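The bilge pump on the Alness had a rated output of 20 litres a minute. Ju-won Wi measured 8.

She wrote the figure in the log and closed the seacock. The hull was a Sudach, number 1158, built for lake use and later fitted with an inboard diesel. The previous engineer had left no drawings. The hose ran aft behind the fuel tank, where it could be felt but not seen.
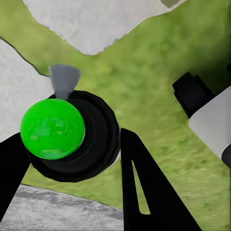 Green sphere against a black disc.

Kyung-tae Cha came down the ladder at 70 minutes past the time he had given.

"Impeller?" he said.

"Replaced in July. The strainer is clear."

"Then it's the hose."

"The hose is new as far as the bulkhead."

He lay on the engine bearers and put one arm behind the tank. He stayed there for some time. The charger fan cut in and stopped again.

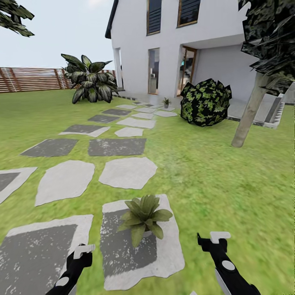
"There's a joint," he said. "Two clips, both facing the wrong way. Whoever did this had smaller hands than mine."

Ju-won passed him the short driver. The first clip came off whole. The second sheared at the screw, and he cut it away with side cutters. Inside the joint was a non-return valve, stamped Sjögren, fitted with its arrow pointing inboard. The flap had torn enough to let a little water past.

"That was Father's work," she said.

"He signed for it?"

"Page nine." 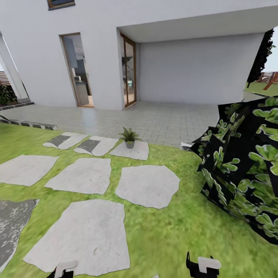
Kyung-tae turned the valve over, wiped it and put it in his top pocket. He fitted a length of plain hose in its place and tightened both clips.

She opened the seacock and timed the flow into the bucket. Then she wrote 20 under the 8, initialled it, and asked him whether he was still selling the house at Parkton.

"Saturday," he said.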